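Clanuvora Shared Workshop
Home and Bench Automation, Course Handout 6
Unit: Two Arms on One Table

Purpose of this unit

Participants have by now mounted a single arm, set its working limits and run a pick-and-place routine with foam blocks. Unit 6 moves to two arms working over a common tabletop. The bench task for the unit is a drinks station: transferring ice with a scoop, and handling a cup and a stemmed glass. The task was selected for its variety of shapes and surfaces. A routine that performs well with foam blocks will often fail with ice, and participants should expect to revise their grip settings several times.

Reading for this unit is chapter four of the Moltemau build notes, together with the Pronis controller sheet issued in the first session. Participants building at home should read both before any second arm is powered.

6.1 Laying out the table

The position of every object on the table is part of the program. Before teaching any motion, mark the footprint of each tray, bowl and board with low-tack tape and enter its center point in the layout log. Objects that both arms must reach belong in the shared zone. Objects used by one arm only are to be kept on that arm's own side, even where this leaves the table looking uneven.

The following clearances apply on the Clanuvora benches:

Minimum gap between any two glass items: 32 mm
Minimum gap between the grippers in the shared zone: 200 mm
Height of the travel plane above the tabletop: 200 mm
Maximum reach allowed into the shared zone, measured from the base flange: 681 mm

Home builders will need to work out their own reach limit. The clearances between grippers and above the table should not be reduced for a smaller bench; remove objects instead.

6.2 Tool handling

A scoop held in a parallel gripper behaves differently from a scoop held in the hand. The fingers close along one line, and the load sits well forward of that line. If the handle is smooth, the bowl of the scoop will rotate downward as it fills. Grip tape on the handle is permitted. Increasing the closing force is the less satisfactory remedy and should be tried second – a bent handle cannot be returned to the tool rack.

The scoop is to be taught in four separate motions: approach, entry, lift and level. Save each under its own name. Participants who record the full motion as one path will have to teach it again whenever the bowl is moved. 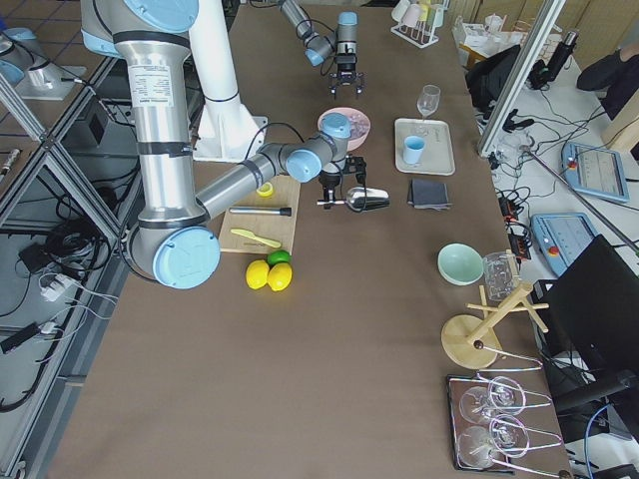
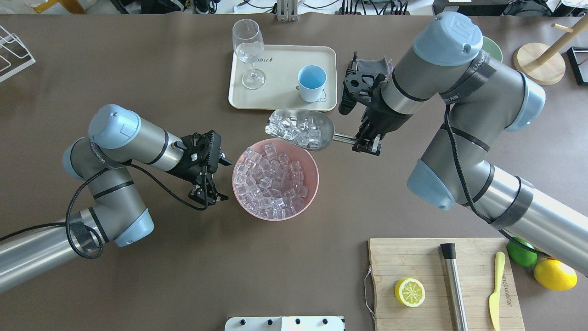
Ice transfer bench: the scoop held level, and the scoop tilted with a load of ice.

6.3 Dividing the work between arms

One arm is designated the lead for each step. The other holds its position or moves only outside the shared zone. Both arms may be inside the zone together when the step requires it, provided the gripper clearance in 6.1 is kept and the speed limit is set to the lowest band on the controller.

Write the handover points on paper first. For each one, record which arm is the lead, where the other arm is waiting, and what signal releases it. A timed delay is not accepted as a release signal in this course. Ice may bridge or stick, the scoop may need a second pass, and a delay that was long enough in the morning may be too short by the afternoon.

6.4 Water and cabling

Melting ice is the main hazard of this unit. Power strips and adapters must remain off the work table. Cables that run along an arm are to be checked through the full range of the wrist before the first powered run, with particular attention to loops that could sweep across the tabletop. Wipe the table between runs and replace any ice that has begun to fuse.

An operator must stay within reach of an emergency stop whenever either arm is powered. This applies equally to work done at home.

6.5 Work to be submitted

Submit the layout log, the handover sheet and the saved motion files for one complete ice transfer. Include failed runs in the log, with the grip setting used. Participants using a Fagerlund base plate should also state the bolt pattern.

Related handouts
Handout 3: Squaring an Aluminum Profile Frame
Handout 4: Gripper Fingers and Pads
Handout 5: Naming and Storing Motions
Handout 7: Pouring
Layout Log, blank form
Bench Booking Rules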